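Ce site utilise des cookies pour mesurer son audience. En poursuivant votre lecture, vous acceptez leur dépôt. Accepter | Paramétrer

Publié le 5/9/19, par la secrétaire du club

Cher carnet, me revoilà devant mes papiers, avec une tisane qui refroidit et la boîte à chaussures des contrats grande ouverte sur les genoux. Je m'étais promis en janvier de m'y mettre, et puis le printemps a filé, et l'été aussi, et voilà ! 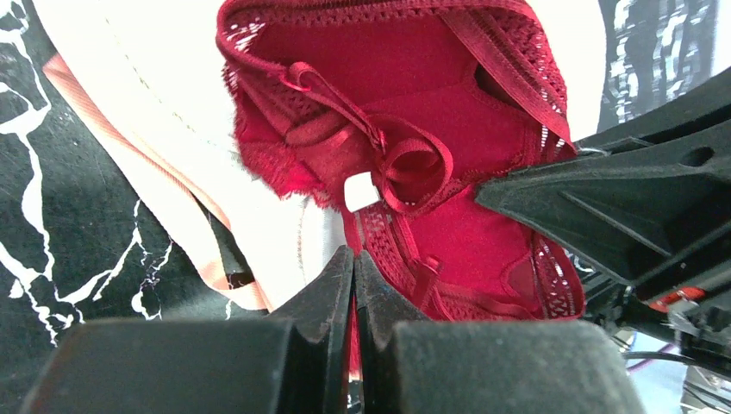 Club Budget et Épargne, section du soir

Donc, l'extension de garantie. Je l'avais prise chez Harex en achetant le lave-linge, un peu pressée, un peu flattée aussi par le vendeur qui m'appelait « chère madame » à chaque phrase. Elle durait 24 mois, et dans ma tête elle s'arrêtait toute seule, comme un yaourt qui se périme. Eh bien non. En épluchant mes relevés (j'avais mis mes lunettes du dimanche, celles qui ne glissent pas), je suis tombée sur un prélèvement de 77 euros, libellé d'une façon si obscure que j'ai d'abord cru à la cotisation de la chorale. C'était Harex, reconduction tacite, pour une année entière.

J'ai relu les conditions deux fois, une fois debout et une fois assise. Il y est écrit que l'on doit me prévenir avant l'échéance, par courrier ou par message. J'ai fouillé partout, la boîte à chaussures, le tiroir de l'entrée, et même la messagerie où arrivent toutes les promotions de chaussettes. Pas d'avis.

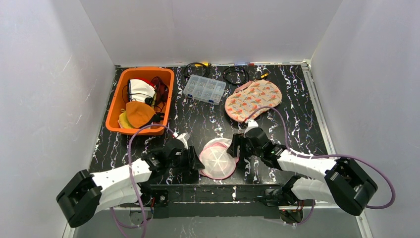
Le panier orange et ses masques.

J'ai téléphoné ce matin. Musique d'attente, une sorte de flûte, très longtemps, assez pour écosser tous les haricots du déjeuner. La dame du service clients a été charmante, je dois le dire, elle avait une voix de bibliothécaire, mais elle m'a expliqué que tout devait passer par écrit. Alors j'ai écrit, en recommandé, avec la copie du relevé et celle du contrat. J'ai rédigé trois brouillons avant d'avoir un ton qui me plaise : le premier était trop fâché, le deuxième trop aimable, on aurait dit que je m'excusais de réclamer mon propre argent.
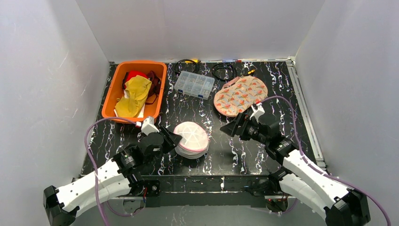
Faut-il garder les vieux relevés de compte quand on a déjà tout en ligne ?
Je les garde, pour ma part, parce que ma banque n'affiche plus les plus anciens et que c'est sur le papier que j'ai retrouvé mon prélèvement.

Pendant que j'y étais, j'ai regardé le reste de la boîte. Le livret Unholm, que j'avais ouvert pour la prime de bienvenue, n'a pas bougé d'un cheveu. Il y a 91 euros dessus, intérêts compris, et les intérêts ne paieraient pas le timbre de ma lettre ! Je crois que je vais le fermer et tout remettre sur l'autre. Quant au contrat Druker, pour les fuites d'eau, je n'ai encore rien décidé. L'assurance du logement couvre peut-être déjà la même chose, il faudra que je compare ligne à ligne, et ce soir les lignes commencent à danser.

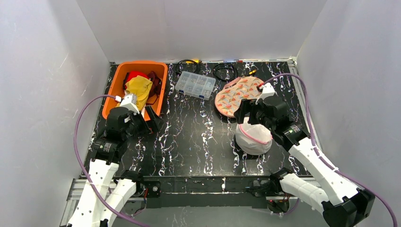 Bac orange et boîte à compartiments transparente.

Je suis passée à la poste en fin d'après-midi, puis chez Liepiņa pour prendre un pain au seigle (il en restait, quelle chance), et j'ai rangé le reçu du recommandé dans une chemise bleue toute neuve. J'ai écrit « Harex » dessus au feutre, en grand, avec la date d'échéance en dessous. Demain je m'attaque au contrat Druker, après le marché.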